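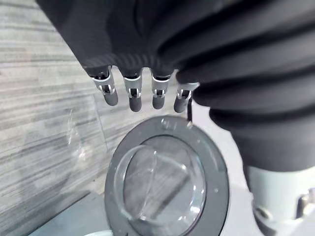
Photo: Thabiso Buthelezi

Spent the last few months learning to mend my own work gloves and winter gloves, and I have enough notes for a thread. Mostly hand sewing, a little darning, one failure.

Background: I go through gloves fast. I load trucks at a garden wholesaler in Belmonte and the fingertips are gone by the end of the season. I used to throw the pair out. Usually only one glove was bad.

First thing I learned is to look at the seams before the holes. A lot of what I called a hole was a seam that had let go. The fabric on both sides was fine. That is a ten-minute repair with a needle and doubled thread.

For a seam: turn the glove inside out, start a little before the gap, finish a little past it. Small backstitches. Don't pull hard or the finger puckers and you will feel it every time you bend your hand.

Thread matters more than the needle. Plain cotton sewing thread broke on me twice at the base of the thumb. I switched to bonded nylon from a brand called Stitden and that repair has held since June.

Ntombi Pillay, who runs the repair table at the Lestadow library, told me to wax the thread. I didn't think it would make a difference. It tangles a lot less.

Her other advice was to put something inside the finger while you sew so you don't stitch the front to the back. She uses a thick marker with the cap on. I use a wooden spoon handle. A wine cork is too short, it slides down into the palm.

Knit gloves are a different job. You can't sew a knit hole shut like a seam. It makes a hard lump and the yarn next to it goes next. You have to darn.

Darning a fingertip: run rows of yarn up and down across the hole, starting in the good fabric, then weave over and under going the other way. Keep the rows close. Mine looked bad for the first 2 gloves and then they looked okay.

Use yarn the same thickness or slightly thinner. I used a thicker one on my gray pair and it was like having a pea in the glove.

Wash the gloves first. I skipped this with a leather pair and the dirt in the grain dulled the needle and left a smear on my kitchen table.

About leather. Use a leather needle, the kind with a three-sided point. A regular one will bend or go through your thumb. Every hole you punch in leather is permanent, so use the old stitch holes if you can find them.

If the leather is cracked, sewing won't fix it. The thread tears right through. I tried a patch with contact glue on a pair of Vurkows and it came off in the first rain. That was the failure.

Storage did more for my gloves than the mending. I was leaving them on the truck dashboard, where they baked. Now they hang by the cuff on a nail in the hallway. The leather ones stay softer.

Never dry leather gloves on a radiator. Stuff them loosely with newspaper and leave them overnight. Change the paper once if they are soaked.

Cost, for people who asked. The needles, thread and wax came to 8 dollars. A new pair of the gloves I wear is three times that. I already had the yarn.

Time is the real cost. A seam is quick. A darned fingertip takes me nearly 82 minutes, and that is with a podcast on and no interruptions. If you don't like sitting still you will hate it.

Things I would not bother mending: dipped rubber gloves, anything heated, anything waterproof with a membrane inside. You put a needle through the membrane and it leaks. There are seam sealers for that but I haven't used one.

Kids' mittens are the best practice. Big curves, soft yarn, and the owner will lose them before the repair wears out. My sister gave me a bag of them and I did the whole bag over a couple of evenings.

Somebody asked about fingerless. If the tips are gone on all the fingers, cut them back to the same height and bind the edges with blanket stitch. On knits, run a line of stitches around each finger BEFORE you cut or it will unravel to the knuckle.

Bus 353 stops right outside the Lestadow library if you want to come by the repair table. Bring your own thread if it's an odd color. They have black, navy and a lot of beige.

Next pair on my list has a split between the first and second finger. Going to try a small diamond-shaped insert there. Will add to this when it's done.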